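## 4. Folding a large garment on the table

Before you start, wipe the table and let it dry completely. The Jurby folding guide is made for garments up to 700 mm wide. For wider pieces, please see section 6.

1. Lay the garment on the table with the front side down. Bring its upper edge close to the back of the table.
2. Smooth the fabric with the flat hand, from the center to the outside. Small wrinkles may stay at this step.
3. Keep the finished pieces on the left side and the pieces still to fold on the right side.
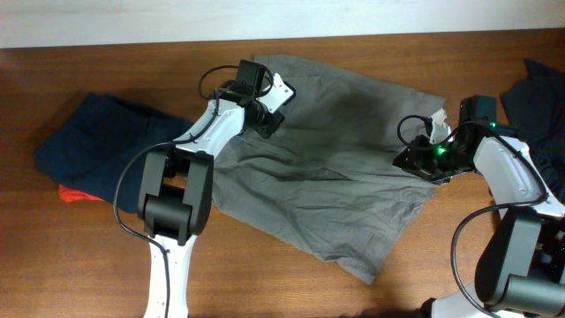 *Fig. 7 — Gray garment spread flat, with a folded navy garment at its left.*

4. Fold the left side to the middle, then the right side. The two sides should meet but not overlap by more than 15 mm.
5. Bring the lower part up to the upper edge. If a corner is sticking out, open the last fold and do it again — do not push the corner inside.
6. Put the piece on the finished stack. Start a new stack when the height reaches 126 mm, otherwise it leans and the lower folds will open.

**Note:** Knitted fabric becomes longer when you pull it. Lift it with two hands and put it down, do not drag it over the table.

**Caution:** Do not fold garments directly after ironing at a high setting. Wait until the fabric is cool, or the fold lines will be difficult to remove.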